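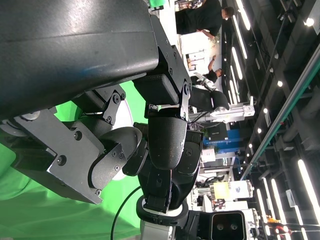 The green cloth and part of the hall at Nisstead.

Green cloth and rope: frequent questions

Which cloth do you use?
It is the plain green fabric that we sell by the meter under the name Mernaline. One piece can be up to 7 meters long. If you need a longer one, please write to Krisztina Boros before you order.

Does it have to be ironed?
No. Small folds are normal for this fabric. If they disturb you, hang the cloth the evening before and most of them will be gone by the morning. Please do not use steam.

Can I buy the rope in orange?
Yes, we have it in orange and in natural white. It is twisted, so the ends open quickly after cutting. Put tape on the place first, and cut through the tape. 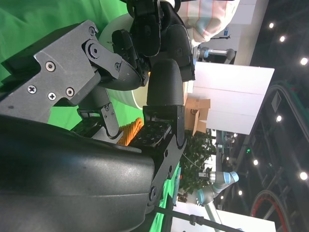
How should I store the rope?
Make a loose bundle and tie it in 2 places. Do not pull it tight, or it will keep the shape and be difficult to work with later. A cardboard box is good enough for storing it, but leave the flaps open for a day if the rope has been outside.

Can the cloth go together with the rope in one box?
Better not. The rope leaves small fibers on the cloth – you can brush them off, but it takes time.

Can I return a cut piece?
Only if we cut it wrong. Uncut cloth we take back within 20 days.

Comments (3)

Ludivine Courtois
Is the green the same as in January? I need to match an older piece.

Krisztina Boros
Hello Ludivine, it is a little darker now. I can send you a sample.

Gaetano Amato
Tape before cutting, thank you! I was always doing it after.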